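Liltodar two-arm kitchen kit: questions we keep getting

Updated in August. We run a small equipment review site out of a shared office, and mail about the Liltodar has been piling up ever since Flirketti started advertising it to home cooks and small cafés. These are the answers as they stand. Some will change if Flirketti ever sends us the documents we asked for.

What is being sold, exactly?

Two arms, two grippers, a head camera, a small camera at each wrist, a base, cables and a subscription. The brochure calls it a kitchen helper. The contract calls it "a trainable manipulation platform", and you should read the contract. A helper turns up knowing how to wash a bottle. A trainable platform turns up knowing very little, and you or somebody you pay has to teach it.

How much does it cost?

The kit is $2698 on the Flirketti site. That price is real, but it leaves out the subscription, delivery and the setup visit. There was no single page where we could find all of those added together. Ask for a written quote with every line on it, and ask what happens to the arms if you stop paying the subscription. We have asked that twice and been sent the brochure both times.

Can it wash dishes?

Flirketti says it can "assist with sink tasks". We'd put it more plainly: it can be set up at a sink, it can reach into a sink, and how much use it is after that depends on the training you put in. Our test kitchen was a normal one with a normal amount of stuff in it. There was a dish rack full of utensils beside the basin, a cloth spread on the counter, a tub of food scraps, and hoses all over the place behind the tap. We left it that way on purpose, as the demo videos have bare counters and a single clean mug. A bottle stood in the sink as the job to be done.

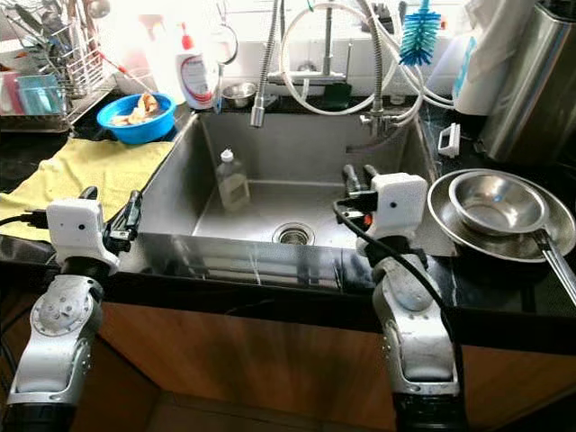 Will it fit my kitchen?

Maybe. Measure first, and measure the height as well as the width. The arms need room to swing in from the front, so whoever else is cooking will be standing somewhere else. In a galley kitchen I would not bother. Leilani Kapoor, who did our setup, wanted it noted that the cabling took longer than the arms did. There are thick black cables running along both of them, and you have to think about where those go when the arms move toward water.

Is it safe around water?

The manual says the grippers are "splash tolerant". We looked for a rating and didn't find one in anything we were given. Splash tolerant is not a term I would accept from someone selling me a bathroom light, so I'm not sure why I should accept it for a pair of motors over a sink. Until there is a proper rating on paper, keep the water low and somebody's hand near the stop button.

How does it handle stainless steel and glare?

This is the question we'd like Flirketti to answer in public. Sinks are shiny. Windows tend to be right behind them. At our sink the daylight came in so strongly in the morning that the detail behind the faucet was washed out in the camera view, and the steel threw back streaks of its own. Flirketti's advice was to buy a blind. That may work, but a blind isn't mentioned anywhere in the sales material, and plenty of people put their sink under a window because they like the light.

What about clear or see-through things?

Same worry. Clear plastic tubing, translucent bottles and glass are hard for a lot of camera systems, and a kitchen is full of them. The product page shows coloured plastic cups. If your kitchen is mostly coloured plastic cups you will be fine. For everyone else, ask for a trial with your own glassware before any money moves.

What do the "3000 hours of experience" in the ads refer to?

We don't know. We asked whether that meant 3000 hours at sinks, 3000 hours across all tasks, or 3000 hours of somebody steering the arms by hand. The reply said "a diverse mix". Please treat the number as decoration until there is a breakdown.

Is the 100-night return offer any good?

It's better than we expected, with a catch. You get 100 nights from the day of dispatch, so a slow courier eats into it, and the setup visit is not refunded. You also need the original packing. Keep the boxes, all of them, even the ones that look like filler. Kenji Haverford sent his back inside the window and got his money, minus the visit, so the offer is at least honoured.

Can I see what the wrist camera sees?

Yes, and you should look before you buy, because it explains a lot about why these jobs are slow. From the wrist, the gripper's own fingers take up a large part of the view, and what you want picked up is somewhere behind or beside them. In the view from our sink, the bottle is over in the basin to the left while the fingers fill the middle and the right. The software is supposed to combine this with the head camera. How well it does that is the whole product, as far as I'm concerned, and it's the part with the least written about it.

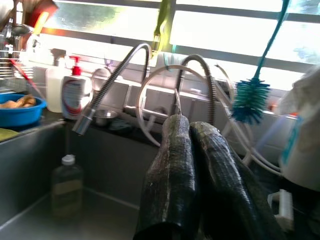

Wilmer Cuervo thinks we are being too hard on the wrist view. He wrote in to say that a view full of fingers is normal on any gripper worth having, that the close look matters most in the last bit of a grasp, and that buyers should worry more about support than cameras. His own kit sat idle for weeks waiting on a replacement cable. Fair enough on both counts. We'd still like to see the results written down somewhere.

Who does the support?

A contractor called Nguyen-Tran handles repairs, and Flirketti handles the software. If you can't tell which one is at fault you may get bounced between them. Write down what the arm was doing and which lights were on before you phone. Phone early, too. After three in the afternoon we only ever got the machine.

Does it work with gloves or covers on the fingers?

Covers are sold separately under the name Jenell. They come in one size and one colour. We haven't tested them at a sink for long enough to say how they wear, and the listing gives no life expectancy. Yolanda Baptiste asked whether dish gloves cut down to size would do the same job for less. Flirketti says that voids the warranty. We couldn't find the clause.

Who should consider it?

People who like teaching machines and have a spare sink to do it at. A college lab, possibly. Someone who enjoys setting up a 3D printer more than printing with it. If you're tired of doing the dishes, a dishwasher costs less and comes with a water rating.

Will you be updating the review?

Yes, once we have the full price list, the water rating and the breakdown of hours. Send questions through the contact form and say whether you've already ordered, so we can answer yours ahead of the return deadline.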